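Filed under: Home Guides > Closets & Laundry > The Jirnetti Folding Set

We use cookies to remember your settings. Accept / Manage

Section 6: Clearing the Pile Before You Fold

Okay, so you've got the Jirnetti board put together (if you haven't, go back to Section 5, I'll wait!). Next comes the heap. I used to fold straight off the top of mine and ended up with sleeves everywhere - don't do that.

1. Tip everything out onto a table or a clean stretch of floor. Give yourself about as much room as you'd need to lie down.

2. Check pockets. My friend Aarti Prajapati once ran a pen through a whole load of whites, and she still brings it up.

3. Pull out the big dark things first. They hide socks like you wouldn't believe.

4. Lift each piece from one spot and let it hang for a second so the rest drops away. If it's caught on something, put it back down and free the other piece.

Caution: never yank a knit out by the cuff. It will stretch, and the board can't fix that.

5. Lay prints and stripes in their own stack, smoothed flat with your hand.

Note: the board takes up to 40 shirts before the hinges want a wipe. Use a dry cloth, no sprays.

6. Keep going until you can see the surface underneath, then bring the board over. 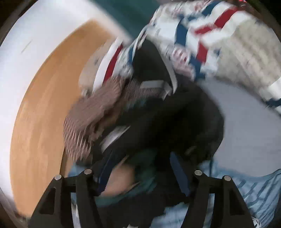
Fig. 6 - Working into the pile, with a red, white and navy piece at the top right.

Bulky sweaters go last, and I do mine by hand. Section 7 has the sleeve settings.

Related guides
- Section 5: Putting the Board Together
- Shelf Dividers for Deep Closets
- Getting Pen Out of Cotton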